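Project Jarkomar: Final Report, Section 4 Onward
Endang Liew, Ridwan Ngau, Leonilde Baptista
Supervisor: Aiman Teoh

4. The fault

Readers who skipped Section 3 (we would have) need only know that our recordings come from hand-held grippers, worked in pairs by a person at a table, and that the job is to move bowls from one place to another. The recordings are supposed to teach a small arm in the Moltcombe lab to do the same. Up to the middle of the semester this went well enough that we had started drafting a smug conclusion. It has been deleted.

On a Thursday, with 400 recordings in the bank, Ridwan ran the first proper training job and loaded the result onto the arm, which we call Zulu. Zulu approached the first bowl politely. It lined up, opened its fingers, came down over the rim and closed on nothing at all, a finger's width inside the wall. It then lifted the nothing, carried it across the table with great care and set it down. On the next try it did the same. On the third it came down on the rim itself, kept pushing, and flipped the bowl into Leonilde's lap.

No one was hurt. The bowl was plastic and so, largely, was Leonilde's composure. Sugeng Hidayat, who looks after the lab, filled in an incident form anyway, and under "equipment involved" he wrote "bowl, robot, student," in that order.

4.1 What we blamed first

In order of how much time it cost us:

The arm. We recalibrated Zulu twice. It was fine both times.

The bowls. Endang had a theory that rounded, shiny things confuse the model. We spent an afternoon with matte bowls. Zulu missed those as well, with the same good manners.

The training code. Ridwan read all of it, including the parts he had written himself at two in the morning, and found one real bug. Fixing it made Zulu miss slightly faster.

Each other. This took less time than the code but was louder.

4.2 What it was

The number that tells the model how far apart the fingers are was wrong. Each gripper reports its opening on a scale we set at the start of a session, by squeezing the fingers fully shut and pressing a key to say "this is zero." On one of our grippers the zero had been set with the fingers not quite closed. From then on it claimed to be shut while there was still a gap, and the model learned that a bowl wall is something you hold with your fingers apart.

We should have caught it by looking. The fingers are right there in the view from the tool, and so is any gap between them.

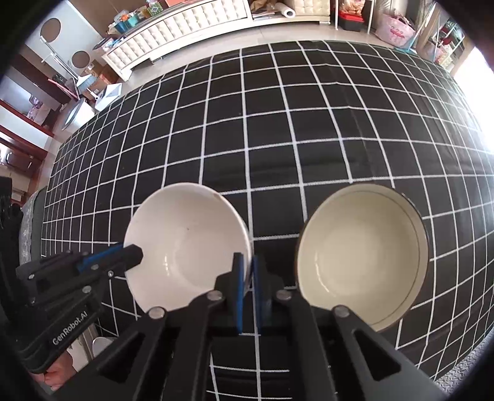
Figure 6. Two bowls on the grid cloth, with the foreground gripper's fingers nearly closed and a thin slit between the blue pads. A second gripper reaches in from the left.

"Nearly closed" turned out to be an expensive phrase. A person glancing at a view like Figure 6 calls that shut and moves on to thinking about lunch. To the model, nearly closed and closed are two separate instructions, and it had been told they were the same one.

Figure 6 also shows why our second excuse was so tempting. The lines of the grid are straight on the cloth and bowed in the view, and when Ridwan noticed this he was delighted, having found what he called the smoking lens. He wrote a correction for it over a weekend. The correction works very nicely and is in Appendix B. It had nothing to do with the fault.

4.3 How far it spread

We went back through the recordings and compared the reported opening with the visible one whenever the fingers were meant to be shut. The bad zero had been carried forward from one session to the next, thanks to a feature Endang added so that we wouldn't have to redo the setup each time. It was a good feature. Everyone said so.

The result was 28 sessions to check by hand, of which 9 were affected. We worked through them in the Govside library, where the chairs are better. Leonilde did the measuring and Endang did the typing. Ridwan, who was banned from proposing theories by then, fetched coffee.

The flipped bowl had its own cause on top of this. Zulu is meant to stop when it feels too much resistance on the way down. The limit had been raised during early testing, when the arm kept stopping for no good reason, and it was never put back. So the bad data brought the fingers down in the wrong place and the raised limit let them keep going. Either one alone would have given us a dull afternoon.

4.4 Repairs

The setup step now refuses to save a zero unless the person squeezes the fingers shut three times and the readings agree. It does not remember anything from the last session. This adds a minute to the start of each one and has been complained about by all three of us.

Before and after a session we close each gripper on a strip of card. If the card slides out, we stop. The card is taped to the lid of the kit box with CARD written on it, following an episode in which it was thrown away.

For the affected sessions we tried shifting the numbers by a fixed amount. It worked on some and not on others, as the zero had been reset partway through at least one session without a note being made. In the end we dropped the lot and recorded replacements. The final set has 800 recordings.

The resistance limit is back at its original value and now lives in a file that only Sugeng can change. He seems to be enjoying this. Zulu stops more often than it did, and we have learned to restart it without sighing. Anyone working within reach of the arm wears safety glasses and stands, so that the lap is no longer available as a landing site.

4.5 Results after the repair

Retrained on the new set, Zulu picks up the bowls and puts them where they belong on most attempts. It still misses when the bowls are placed very close together, apparently because there is little room for a finger between the two rims. We haven't fixed that and do not claim to have a plan.

Aiman asked us to say what we would do differently. We would write down every reset. We would run a tiny training job in the first week and put it on the arm, even if it looked silly, so the silliness came early. And we would treat any setting changed "just for testing" as a fault that hasn't been reported yet.

The incident form is attached as Appendix C. The bowl has been returned to service.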